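Busik for small relief groups: good at the money, bad at the people

Quick one, have to be on the road by noon. A few of you wrote asking if Busik is worth it for local appeals. We used it from March through the end of summer for the Canpolat flood fund. Short answer, yes, with complaints.

What it does. Takes donations, keeps the list of who needs what, sends the money out, makes a public page so donors can see where it went. Before this we had a spreadsheet and Eylül's phone. So the bar was low.

The good. Set up in one evening. The public page is plain and loads on an old phone, even on the awful signal out past the bridge. Payouts landed the next day most of the time. We sent 682 of them and 3 bounced, all three because somebody typed the account number wrong (me, twice). Refunds are easy. The ledger can be downloaded whole, no begging support for it. Anyone who used Nisau will know why I mention that.

The not so good. The intake form. It wants a street address, a government ID and an email before it'll save anything. Well, people whose house is under water, or who came here without papers in the first place, don't have that stuff. You can turn off the ID field. You can't turn off the address. We ended up putting the church hall down for half the families, and then the duplicate checker flagged every one of them as fraud. Eleven in one morning. Şükran Akyol cleared them by hand and I owe her a dinner.

Also, and this bugs me more -- the front page. Busik ranks appeals by how fast they're "trending." So whatever is on TV gets the big banner and the rest of us are on page nine. The dry-well appeal in Baralham sat there all spring with hardly a look, same platform, same fees, needs just as bad. A storm with good footage goes straight to the top. I asked support if there was a way to sort by need or even just by date. Got a nice reply from an Aarne Nieminen saying it's "on the list." Fine. Put it higher on the list. A company that takes a cut of relief money is making a choice about who gets seen, weather it says so or not.

Fees. 3 percent, taken from the donation unless the donor ticks the box to cover it. Most do. The tip slider on top of that is set high by default and it's sneaky, two of our older donors tipped by accident. Busik gave it back when asked but you do have to ask.

Languages: English and Spanish fine. Turkish half done, buttons in one langauge and error messages in another.

Would I use it again? For moving money, yes, tomorrow. For deciding who gets it, no. Keep your own list, on paper if you have to, and talk to people at the door.
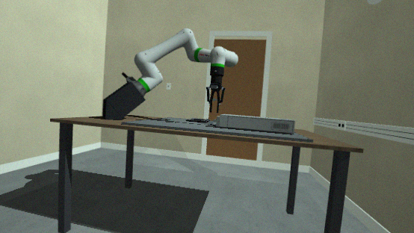 JOVITA ZAMUDIO

Updated 5th September: support says the address field can now be left blank on new appeals. Haven't tried it yet.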